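Birna Community Larder – progress report to the Varghese Fund
18 Aug 2025

Hello again! I promised you something shorter than the April report, so I'll try to behave myself.

The main news is that we've now packed 1018 food parcels since the grant started, and 123 households are signed up. I'd guessed we might reach a hundred by Christmas, so I'm a bit stunned (and quite tired). The Clalelico estate has been the big change – once we moved the pick-up point next to the bus stop, people started coming who'd never managed the hill.
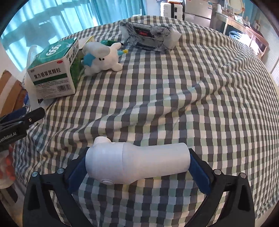 Money next. The second-hand chest freezer came to £450 including delivery, a little under what I'd put in the budget, and I'd like to spend the difference on shelving if you're happy with that. Could you let me know by email?

Cooking sessions have been slower going. We've run 13 so far, all in the hall on Naken Road, and the evening ones were nearly empty. Mornings do much better, so I'm moving the autumn lot to straight after the school run. The soup one was packed!

Still to do: the allergy labels, a new lock for the side door, and the survey, which I've rewritten twice and still don't like.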